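Reading time: 8 minutes

CHAPTER 2
Water in the Household

Before you read any further, go and stand in your kitchen, or remember it if you're reading on the bus, and think about everything in it that depends on water arriving when you ask for it. The tap, obviously, and the kettle. Then there's the pot of rice, the sink full of breakfast bowls, the dog's dish on the back step, the basil on the windowsill that somebody forgot to water over the long weekend. Most of us grew up with all of it and never gave the pipes a thought, and there's no shame in that. A good supply is one you can afford to ignore. But a student of home economics has to get curious about it sooner or later, and this is the chapter where we do.

In Chapter 1 we followed a household budget through a year, from the rent to the school shoes, and we noticed that some costs turn up as one large bill and others dribble out so slowly that they hardly feel like spending. Water is the second kind. It leaves the house a cupful at a time, and the bill comes months later, by which point you couldn't say with any confidence which cupful was which. Our task here is to learn to see it as it goes.
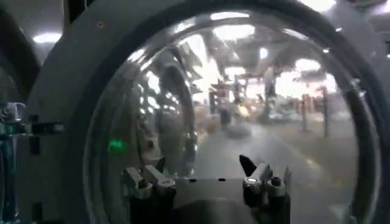

We'll begin with the idea of a water balance, which is much friendlier than it sounds. Water comes into a home from the mains, from a rainwater tank, or from a bore, and it leaves by the sewer, by the garden, or up into the air as steam and evaporation. If you add up one side and then the other, the two should come out close to equal, and where they don't, you've either made a slip in your arithmetic or found a leak! The trouble is that so much of the flow is hidden inside walls, under slabs and behind panels. Now and again a designer gives us a peephole, and a clear, domed window in a thick grey rim is a lovely thing for a household scientist, though all it lets you do is look. It won't tell you how many litres have gone past. For that you need a meter, a bucket or a bit of patience, and in this chapter you'll use all three.

2.1 The Bunstead households

Throughout the chapter we'll be borrowing the records of 52 households in Bunstead, a country town on the Irach River, where people agreed to read their own meters every evening and write the figures in a notebook. Some notebooks came back tidy. Some came back with gravy on them, and one had a very good recipe for quince paste inside the cover. They're all useful, gravy included, and you'll find extracts at the back of the chapter for the practical work.

What strikes most students first is how different the households are from each other. Two homes on the same street, with the same number of beds and the same size of yard, can have notebooks that look as though they came from different countries. One family showers at the pool after squad training. Next door there's a new baby and a vegetable patch. Neither family is doing anything wrong, and I'd ask you to hold off on praising or scolding anybody until you've read a whole month of their entries. Habits make sense from the inside.

The second thing you'll notice is the weather. In July the gardens are asleep and nearly every litre is used indoors, so the winter pages give us the cleanest picture of what people need for cooking, bathing, flushing and cleaning. We call this the base use of a household, and you'll want to copy that term into your glossary now, while you think of it. 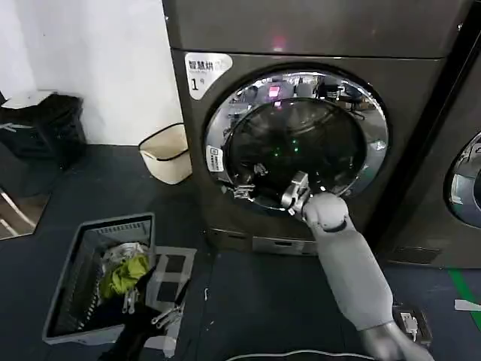
One teacher wrote to us after the last edition to say that her class had found "base use" a slippery sort of phrase, and that several of her students had taken it to mean the least water a person could possibly survive on. She suggested we say plainly that it describes what a household does and makes no claim about what it ought to do, and she was quite right. Base use is a measurement. A family that loves a long bath will have a higher base use than a family that doesn't, and the figure for each is perfectly correct.

2.2 Measuring without a meter

Plenty of renters share a meter with the flat downstairs, and plenty of older homes have a meter buried under the agapanthus, so it's worth knowing how to get by without one. The bucket method is the oldest and still the best. Hold a bucket of known volume under the tap, time how long it takes to fill, and divide the volume by the time. Do it again, and then once more, and take the average — first readings are nearly always a bit wild.

For a bath, measure the length, the width and the depth of the water in centimetres, multiply them together and divide by a thousand to get litres. A real bath has sloping sides, so your answer will come out on the generous side. Say so in your write-up. Markers love an honest note about error, and so do employers.
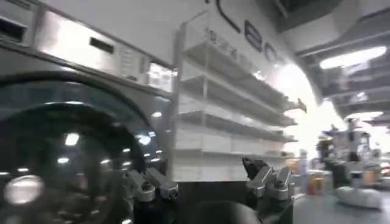

Photograph: Trerkico Picture Library

Appliances are trickier, as they fill and empty on their own timetable and don't much care whether you're standing there with a stopwatch. Look up the water figure in the manual or on the rating label, and treat it as a starting point. Then keep a tally on the laundry wall or the kitchen noticeboard, one stroke for each load, for a full fortnight. A week is too short. It catches the sports uniforms and misses the sheets, or the other way about.

Let's try one together. Suppose a household's tank holds 400 litres on Monday's page of your notebook, no rain falls, and by the next evening's reading it holds 100 litres less. You'd record the change, note what the tank was used for, and leave the mains column alone. It sounds too simple to need practising, and yet the mixing up of tank and mains figures is the commonest slip we see in student work.
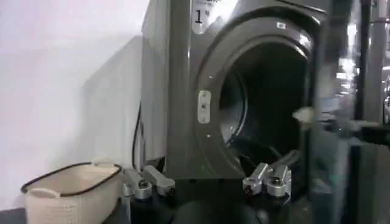 A pencilled line down the middle of the page cures it nearly every time. Put mains on the left and tank on the right, and write the units at the top of both columns before you take a single reading. If you have a bore as well, rule a third column and don't try to squeeze it in at the margin, however tempting that looks late in the evening when you want your tea.

2.3 Where the water goes next

Everything we've said so far is about the supply side, and the drain deserves just as much of your attention. Water that has been used for bathing or rinsing is called greywater, and in many places it can be put on the garden if the local rules are followed. Water from the toilet is blackwater, and has to be handled separately. Kitchen water sits awkwardly between the two on account of the fats and food scraps, and you'll find that authorities don't all treat it the same way, so check what applies where you live before starting Activity 2C.

For that activity you'll draw a plan of your own home, or one you know well, and mark every point where water enters a fitting and every point where it leaves. Use blue for in and green for out. Leave a good wide margin, as you'll be adding to the same plan in Chapter 3 when we come to heating.

Related chapters
Chapter 1: A Year of Household Spending
Chapter 3: Hot Water and What It Costs
Chapter 5: Soaps, Detergents and Hard Water
Practical workbook: Extracts from the Bunstead notebooks

© Sandhu Educational. Page updated 30 October 2023. Contact the schools desk | Back to top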